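Lists > sim-manip > Archive > Thread
Prev | Next | Reply | Index
4/22/24, posted by Khoo

Reran Stornby overnight, 1,626 sim episodes. Head view first, right gripper at the dark thing next to the white one:
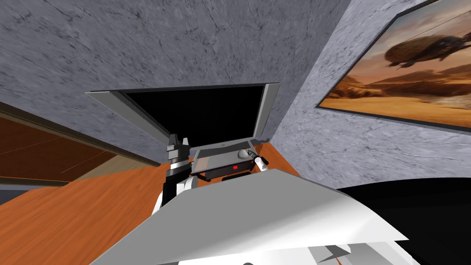
1. Head cam only
65 misses. Mostly teh tilt I think.

2. Wrist cam added
22 misses, same seeds. Open gripper, nothing in it:

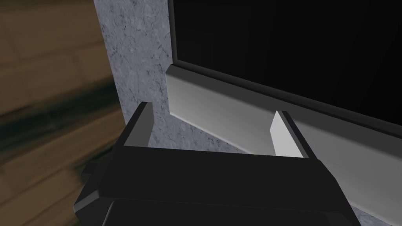 Havent tried both with the marble texture swapped for plain grey. Will do that next, code's on the Daltberg branch.

> Is the wrist view worth the extra
> training time? We only ran 292
> and couldn't tell.

Yes, keep it in.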